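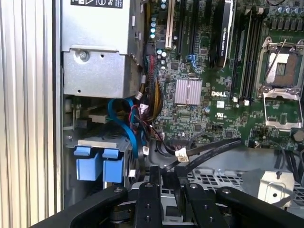

Handout 17, page 1 of 2

Electronic waste: collection, sorting and recovery

1. Scope
The notes cover household and office equipment from the point of discard to the point at which separated material is sold. Batteries and lamps are dealt with in Handout 24. Students should have read the Pisport case study before the Wednesday class.

2. Collection
Three routes are in use: kerbside, retailer take-back and the civic site. Kerbside rounds give the highest participation but mix items badly, and screens are often broken on arrival. Take-back gives cleaner loads in smaller volumes. Civic sites fall between the two. At Prudmont the site accepts desktop computers in open cages, with a limit of 200 kg per cage – a handling limit set by the forklift, not by the permit.

3. Sorting
Loads are divided first by hazard and then by value. Anything with a cathode ray tube or a refrigerant circuit leaves the line at once. Desktop computers count as mid-value: steel by weight, with most of the worth in the boards, the processor and the wiring.

4. Depth of dismantling
The main decision for a plant is where to stop. Shredding whole units is cheap per tonne, but precious metals are lost to the steel and plastic fractions as dust and fragments. Full dismantling keeps them apart at a labour cost that low-grade boards will not repay. Most plants remove the drives, power supply and main board, then shred the remainder.

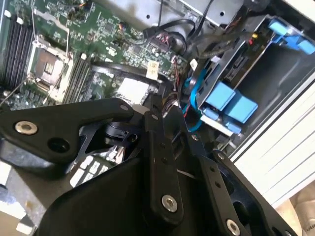 Fig. 2. Main board in an open desktop case.

Boards are graded by colour, age and connector type. Grading by colour alone is unreliable – green covers several grades.

5. Losses
The Jevwood mass balance (see reading list) separates losses in collection from losses in treatment. The first are larger. Improving the yield of a smelter has little effect if most units are still in cupboards.

Reading
Kozłowski, chapters 2 and 3
Jevwood mass balance, tables only

For next week: draw a flow diagram for one product type and mark each point where material leaves the system.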